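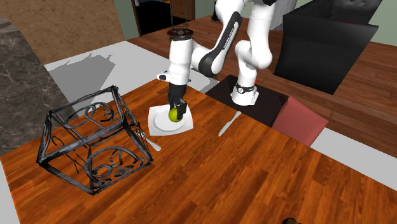 Limes going brown and hard on the counter

Losbridge Home Cooks > Ingredients and Storage

pantryshelf671
Posted 6 February 2021
I buy limes by the bag because they cost a lot less that way, and I lose a third of them every time. They sit in a bowl on the counter next to the bananas. After a week the skin goes tan and leathery and there is hardly any juice left. I cook for two people and we don't get through them fast enough. Fridge, freezer, or should I just buy fewer?

mortar_and_salt
Fridge, in a zip bag with the air pressed out. Mine keep for three weeks or more that way. On the counter they dry out through the skin, and the heat in the house this time of year makes it worse. Put them in the crisper drawer, not on the door.

oldgasrange
I don't agree with the fridge. Cold limes give less juice, and I think the flavor goes flat. I keep mine in a cupboard away from the stove and buy them two or three at a time from Dela Peña on the corner. They cost more each but I don't throw any out.

mortar_and_salt
You take them out half an hour before you need them. Or roll them hard under your palm, or give them ten seconds in the microwave. I get the same juice as from a room temperature one.

oldgasrange
Maybe so. I don't own a microwave and I don't plan dinner half an hour ahead.

tidewater_jen
Juice the whole bag the day you get home and freeze it in ice cube trays. One cube in my tray is around 2 tablespoons, close to one decent lime. Once they are solid, move them to a freezer bag and write the date on it. I made a batch in August and I'm still using it. Zest them first and freeze the zest flat in a small bag.

pantryshelf671
Does the frozen juice work for drinks or only for cooking?

tidewater_jen
Cooking, marinades, curry, beans, all fine. In a margarita I can taste the difference. Fresh is better there.

brinebucket
Frozen juice picks up freezer smell after a couple of months unless the bag is really tight. I would not keep it from August to now. I threw out a whole tray last year that tasted like old fish sticks.

tidewater_jen
Mine is in two bags, one inside the other. No smell so far. A chest freezer might help too, there isn't any fish in it.

brinebucket
OK, double bagging I can believe. I had one cheap bag and a tray with no lid.

mortar_and_salt
Also move the bowl. Ripe bananas give off ethylene and that doesn't do citrus any favors. It won't ripen a lime the way it does a pear, but the peel ages faster.

cornerlot
Some of this is the limes themselves. The bagged ones at Letivden are small and hard when you buy them, and I've had bags where half were dry on day one. Pick up the bag and feel the weight. Smooth thin skin and heavy for the size is what you want. If they feel light or the skin is thick and bumpy, leave them there.

oldgasrange
Agreed on the weight. Color doesn't matter much. A lime that has gone a bit yellow is riper and often has more juice, but people leave those behind.

brinebucket
Yellow ones are less sour though. I wouldn't use them for pie.

oldgasrange
I would and I have.

pantryshelf671
Thanks. I split this week's bag. Half went in the crisper in a zip bag and I juiced the rest for the freezer. The bowl is on the other side of the kitchen from the bananas now. I'll go easy on the microwave, the last lemon I tried burst.

mortar_and_salt
Ten seconds, no more. And check the bag in the fridge once a week. If one gets a soft spot, take it out and wipe the others dry before you close it again.

cornerlot
If you end up with too many anyway, quarter them, pack them in a jar with plenty of salt and cover them with juice. They need a month at least. Rinse off the salt and use the peel chopped small in rice or with chicken.

pantryshelf671
Is that the same as preserved lemons?

cornerlot
Same method. The lime version is more bitter, so start with a small jar.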